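Week 5 Notes: Getting Two Cameras to Agree

Welcome back, everyone. Before we get into the perception node, I want to say thank you to those of you who stayed on Tuesday to argue with me about time stamps. You were right about the buffer, and I have fixed the starter code (pull again before you begin, please, or you will be chasing a bug that no longer exists).

Keep these two views beside you as you read, the wrist camera first and the overhead view second.
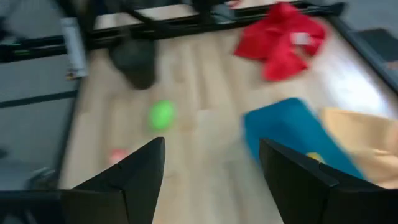
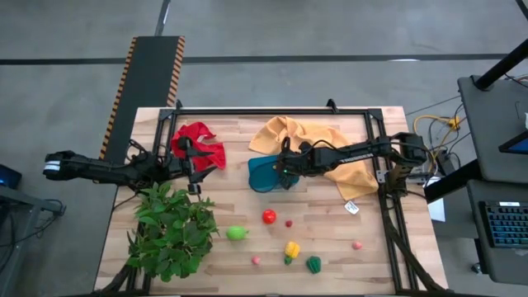 1. Throwing away bad frames

Look at the first one and ask what your detector would make of it. The green ball has gone oval, and the planks have turned into streaks. If you fit a circle to that ball you will get a center, and the code will hand it to you with great confidence, and the planner will believe every digit! So the first job of the perception node is to be fussy.

The simplest fussy thing we can do is compute the variance of the Laplacian over the grayscale image. Sharp images have strong edges and score high, smeared ones score low. Start with a threshold of 100 and adjust it on your own recordings. Please don't copy your neighbor's number, as it depends on lighting and on how plain the background happens to be. A sharp view of bare tabletop can score badly too, poor thing.

A second check uses the arm itself. We already know the joint velocities, so we can work out how fast the wrist camera was moving during the exposure and skip the frame before spending any time on it. Kwadwo Owusu's group tried both checks together last term and kept the velocity one as the outer gate, which I think is the sensible order.

2. Which camera do we trust, and when?

The head view shows much more of the table: cloths, toy produce, the plant, both arms. It is where the object list should come from. The trouble is that a gripper can hang right over the thing you care about, as the right one does over the teal piece on the yellow-orange cloth. When that happens, don't delete the object from the list. Mark it as occluded, keep its last pose, and let the uncertainty grow a little with each tick.

The wrist view is for the last stretch of the approach. Our rule in the Flemano package is plain enough: the head camera proposes, the wrist camera refines, and a refinement is accepted only if it passes the blur gate and lands within 16 mm of the proposal. Otherwise hold still, wait for a fresh frame and try again.

3. Soft things and small things

Cloth has no pose in the sense a lime has one. For the folded and bunched pieces we'll store a mask and a few candidate grasp points, and we'll come back to how to rank them when Lino Caruso visits. For the small balls, watch your minimum blob size. The default in the starter code is 50 pixels, and a little ball seen from the head camera may slip under it.

4. For next time

Write the function accept_frame(image, joint_vel) and run it on your own log. Plot the score against wrist speed, and bring the plot even if it looks strange, especially if it looks strange. Danylo Boiko has the shared logs if yours won't open, and he is very patient about it. Reading is the chapter on motion blur and exposure, and you may skip the part on deconvolution until we need it.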